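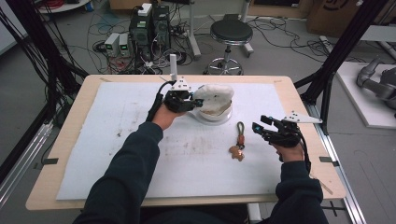
Come and build with us in Turkville - six places open for July

We are a shared workshop on the ground floor of the old Cluro building, and for the past couple of years a handful of us have been putting together a pair of hand-worn grippers and the rig that goes with them. The project is called Yeo. You put a gripper on each hand, you do something ordinary at a table, and the idea is that a robot arm can later learn to do the same thing from what was recorded. We've got it to the point where it works more often than it doesn't, and now we would dearly love some new hands, in both senses.

So this is a call for participants. It's partly building and partly sitting at the table wearing the grippers, and most people end up liking one half a good deal more than the other (we have people firmly in both camps and they get along fine).

What you'd be doing

Early on you would help with the second pair of grippers. That means assembling finger links, running cable back along the wrist so that it doesn't snag, and fixing the marker plates on top so they sit firm. There is a lot of trying things on and taking them off again. If you've ever put together a bicycle or mended a sewing machine you will be quite at home, and if you haven't, we'll show you.

After that come the table sessions. You sit or stand at the table and pick up, move and put down small things: soft toys, keychains, dishes, bits of fluff, whatever has turned up in the box that month. We are hoping to reach 500 good recordings by the end of the summer and we have 120 so far, so you can see there is plenty left to go around. A session lasts 60 minutes including a break, and you may stop whenever your arms have had enough.

Who we're looking for

Anyone 18 or over who can get to Turkville on a regular basis. You don't need to know how to program. Two of the places are meant for people who do like that side of things, and if that's you, please say so when you write, as our sorting scripts are in a sorry state and we'd be glad of the company. Left-handed people are especially welcome! Nearly everyone here is right-handed, and it shows in the recordings.

Long plain sleeves are best for the table sessions, and please leave rings and bracelets at home. The grippers adjust a fair bit, but very small hands may find them loose, so come and try a pair before you commit to anything.

The practical side

We meet in the evenings from 7 p.m. and somebody is usually there until ten. The building work is unpaid, I'm afraid, though supper is provided and you get free use of the workshop for your own projects while you're with us. Table sessions are paid at 20 dollars each, handed over at the end of the evening. The Ollville bus stops just across the road, and there is parking behind the building - go in by the side gate, the front one sticks.

To put your name down, drop a note in the workshop mailbox or use the contact form on this site, and tell us a little about something you've made or fixed. It can be as small as you like. We'll write back to everybody, and we'll ask you in for a look around before July.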